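15th March

A slow, damp sort of morning, and I finally got back to the sourdough starters, which I've been neglecting shamefully while the Stimgate order was going out. Both jars are alive! The Toledo one (Nicanor Calvo carried it home in his hand luggage, bless him) was sulking under a layer of gray liquid, so I poured that off, stirred it and gave it a good feed of rye. The Liddale one hardly seemed to have noticed I'd been gone.

I'm keeping the two on the same flour for now, as Nicanor asked. He thinks the sour note in the Toledo loaves comes from the flour and has very little to do with the culture, and I think he's wrong, but I've been wrong about this before and would like to settle it before June, when the Flullitberg people come to taste.

## Dough, batch 17

Mixed a plain white dough with a bit of whole wheat, split it down the middle, and gave each half its own starter. I held back some of the water and worked it in with the salt, a little at a time, squeezing it through my fingers until it stopped sliding around. It feels horrible for a minute and then all at once it's dough again — I do love that part.

Three folds on each. The Liddale half was puffy and willing by the second fold. The Toledo half stayed tight and I let it sit longer, with a damp towel over it, while I swept up and answered the mill's letter about the new sacks. (They want to know if we'd take the coarser grind. I said yes to a small amount, so please don't be surprised when it turns up.)
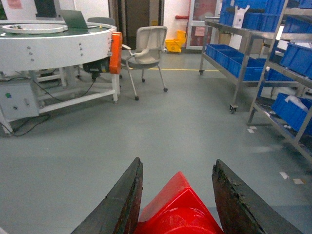 ## Bake and tasting

Both loaves went in together on the stone. The Liddale loaf sprang up beautifully and split right along the cut. The Toledo one spread a bit, and the crust came out darker, nearly chestnut on one side, so I suspect that corner of the oven again.

Flavor, once cool: Liddale mild and milky, Toledo much sharper, with a smell of apple skins. Same flour, same salt, same oven, so that's one mark for my side, though Nicanor will say the longer rest did it and he may have a point. Next batch I'll hold both to the same rest, however stubborn the dough looks.

Half of each loaf is in the bread bin, wrapped. Help yourselves, but write down what you taste before you read my notes, please. Order number for the rye is 1501 if anyone's calling the mill.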